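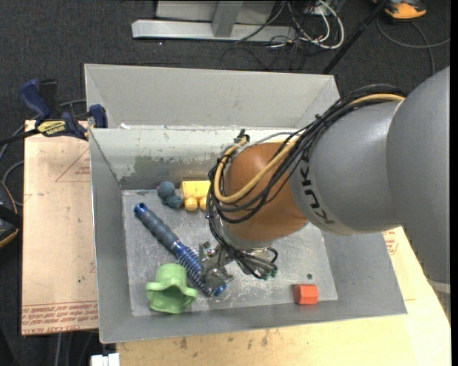
Rule nine, and why I lost

Home | Diary | Older entries | About | Print this page | E-mail this entry

August, ten past six in the evening

Settimio wants the rules for the bin cell down to one side of paper by the end of the month. At present they run to two, with a third stapled on the back that says only "see also", and doesn't go on to say what.

I spent the morning with a cup of tea and the old sheet. Whoever wrote it was very keen on the word "ensure". Ensure the area is clear. Ensure the operator is aware. I have been the operator for two years and have never once felt ensured. I crossed them all out and put in verbs that a person can do with their hands: press, look, walk round, sign.

Rule four is the clamp. The bin gets clamped to the board before anyone switches the arm on, and whoever did the clamping pushes the bin with a hip to see if it shifts. Amedeo objected to "hip" on the grounds that it wouldn't survive an audit. I said neither would an unclamped bin. We settled on "lean on it firmly", and he has gone away to look unhappy at his desk.

Rule six is the cables. The old sheet said they should be "managed". I looked at the black bundle going over the top of the KUKA and down round the orange joint, and at the yellowish hose keeping it company, and tried to decide if that was management. The new rule says you run the arm to both ends of its reach at slow speed and watch the lines the whole way, with your finger on the stop button and your telephone somewhere else. Sena asked if a podcast counted as a telephone. It does now.

She also wants a rule about what goes in the bin. Up to now we have put in whatever was nearest, and so the gripper spends its days on a long blue and grey tube affair with a springy middle, in the company of a yellow blocky thing and something pale green with a frilly hem. I have a respectable degree. Anyway, rule seven: each object goes on the list before it goes in the bin, with a name two people would both use. We tried this out over lunch. The green one got "jellyfish", "bell" and, from Sandro, "hat". It is down as G2 until tempers cool.

Rule nine was the row. I wanted nobody's hands inside the bin while the arm has power, full stop. Sandro says that if you have to power down each time a block rolls up against the front edge, you'll power down 226 times in a run of 900 picks, and he had the log from the Ekitz job to prove it. I said I didn't care if it was every pick. He said that people who have to do a tedious thing that often will stop doing it, and then we'd have a lovely rule and an arm with somebody's wrist under it.

I hate it when he's sensible. So rule nine now says a long-handled grabber, arm stopped and parked, key in your own pocket, and still no hands. Gerardo is ordering the grabber. He asked what colour.

Still to do: rule ten, on the floor. Cables on carpet are somebody's ankle sooner or later, and I'd like a walkway kept open on the side people come in from. Settimio says that is housekeeping and belongs on a separate sheet. That makes two sheets again. I have made the type smaller and will try him on it after he's eaten.

Print | E-mail this entry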